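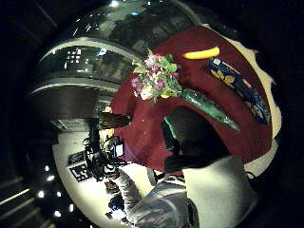
Our curling club lost its last practice game before the season proper by six points, which I'm told is a respectable margin if you have only been curling for two years and one of your sweepers has a cold. Put down a burgundy tablecloth with a cream border, and a yellow banana makes a perfectly good guard, lying there sideways across the front of the house, daring you to come around it. Nobody at our club throws well enough to come around it. We mostly hit it.

The trouble, according to our skip, is my line. Cyrill Zwahlen has been skipping at Flirusby for longer than I've owned proper shoes, and he has one facial expression for a good stone and the same one for a bad stone. You have to read the broom. If he leans on it, fine. If he picks it up and looks at the bristles, you have thrown it through the house and he would like to think about something else for a moment. He looked at the bristles a lot last night.

In the fourth end we had two stones biting the rings and I had the hammer in my hand, so to speak (I throw lead, but the others had gone for their turn at the coffee urn and somebody had to explain the situation to them). All we needed was a quiet draw. Our third threw it heavy, the sweepers stood there politely watching it go by, and the Koller rink took three. Koller isn't a big club. They have a rink with a leaky roof and a very good junior program, and I believe the junior program was what beat us. Their second looked to be fourteen. She said "good curling" at the end with such sincerity that I had to go and sit in the car.
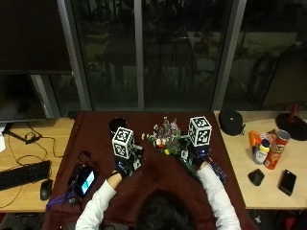
*Both arms out, head down. My delivery has the same general shape.*

Anyway, the season. We open away at Heltudora, who play on ice so keen that you more or less breathe on the stone and apologize. Then it's home to Zeltari, who are friendly, and slow, and will talk about their knees. I've been told to practise my slide every morning on the kitchen floor in one sock. The dog has opinions on this.

The club is also after money for the ice plant again. The compressor repair came to $3420 in September and the chili supper covered rather less of that than the chili deserved. If you're local and want to sponsor a board at the end of sheet two, the form is on the counter by the skate sharpener, under the lost mitts. Please take a mitt while you're there, they've been breeding.

Cyrill wants us on the ice half an hour early for Heltudora. He said this to the whole team but he was looking at me. I've bought a new slider, and I've set two alarms.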